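Right arm gripper opens by itself halfway through a fold

Sheyla Tello
Two-arm folding setup, done 667 folds so far without much bother. Since July the right gripper keeps letting go partway through the second fold. No alarm, nothing in the log, it just opens and the sleeve flops back. Happened 19 times this month, nearly always after lunch. Worse, it once opened and shut again while I was reaching over to straighten a T-shirt – I got a nip on the thumb. Lengthways folds on the long purple thing are what I've been testing with.

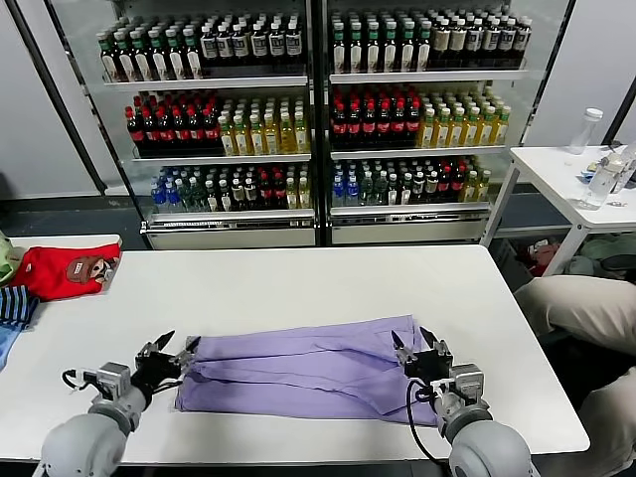

2 replies

Vinditz
Cable. It's always the cable.

Jatoi
I'd start with the cable too, but please stop reaching in while the arms are live! Press the stop, wait for it to go dead, then tidy the cloth. I had the same fault at our place in Iltgate and it was a tired connector at the wrist that only dropped out once everything had warmed up. With the power off, unplug it, look for a bent or dull pin, and push it back until it clicks. Then run 25 folds with no cloth in at all and watch the fingers.
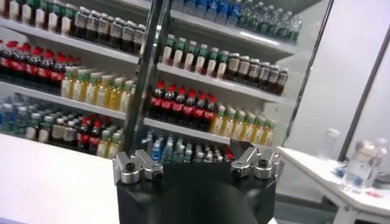
If they still open on their own, swap the left and right cables (only if they're the same type, mind) and see whether the fault moves across. Ours did, and a new cable from Clevovby sorted it. Do check the finger screws while you're in there – one of mine had worked loose, though I doubt that was the cause.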